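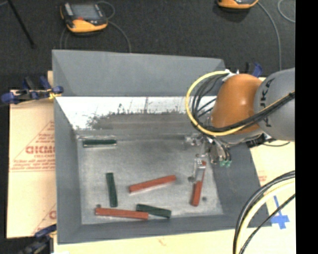 Wohnungsbesichtigung Nummer fünf, und ich glaube, ich habe mich verliebt. Ein bisschen zumindest. Die anderen vier hatte ich spätestens auf dem Heimweg vergessen (bis auf die mit der Dusche in der Küche, die vergesse ich nie), aber bei der hier liege ich seit zwei Nächten wach und stelle im Kopf Möbel um.

Also: Altbau, dritter Stock, kein Aufzug, drei Zimmer und dann noch so eine Kammer, die im Exposé ganz frech "halbes Zimmer" heißt. Da passt ein Schreibtisch rein, wenn man die Tür aushängt. Dafür ist das Wohnzimmer riesig, mit Dielen, die bei jedem Schritt knarzen, und abends kommt die Sonne bis hinten an die Wand! Ich hatte extra den späten Termin genommen, weil mir das in meiner jetzigen Bude so fehlt. Nordseite, nie wieder.

Die Hausverwaltung ist Goredov, von denen hatte ich vorher noch nie gehört. Der Makler heißt Raimonds Lūse und war so entspannt, dass ich erst misstrauisch wurde. Er hat sich auf die Fensterbank gesetzt und gemeint, ich solle mir Zeit lassen, er müsse eh noch telefonieren. Ich habe dann wirklich alles aufgedreht, aufgemacht und angeklopft. Der Wasserdruck ist super. Das Schlafzimmerfenster klemmt, und im Bad hat jemand die Fugen mit irgendwas überstrichen, das jetzt abblättert. Als ich ihn darauf angesprochen habe, hat er es sich immerhin aufgeschrieben.

Jetzt zum Geld. Die Miete ginge gerade so, dazu kommen 100 Euro im Monat für einen Stellplatz im Hof, den ich nicht brauche, der aber angeblich fest zur Wohnung gehört. Und die Kaution: 3648 Euro. Uff. Ich habe Nicanor angerufen, der früher mal beim Mieterverein gearbeitet hat, und er hat sofort gefragt, ob ich das nicht in Raten zahlen kann. Kann man, drei Stück, die erste zum Einzug. Wusste ich nicht! Beim Stellplatz will er sich den Vertragsentwurf noch anschauen, vielleicht darf ich den ja untervermieten.

Frei wäre die Wohnung ab September. Das passt mit meiner Kündigungsfrist nur, wenn ich einen Monat doppelt zahle oder jemanden finde, der früher in meine alte einzieht. Falls also von euch jemand eine dunkle, aber sehr ruhige Zweizimmerwohnung mit 45 Quadratmetern sucht, schreibt mir. Der Keller ist trocken, die Nachbarin unten nimmt Pakete an und die Küche lasse ich gern drin.

Die Unterlagen habe ich gestern Abend hochgeladen, Gehaltszettel, Schufa, Selbstauskunft, der ganze Kram. Bis Ende der Woche wollen sie sich melden. Ich messe inzwischen schon mal mein Sofa aus, denn das Treppenhaus hat im zweiten Stock eine ziemlich fiese Kurve.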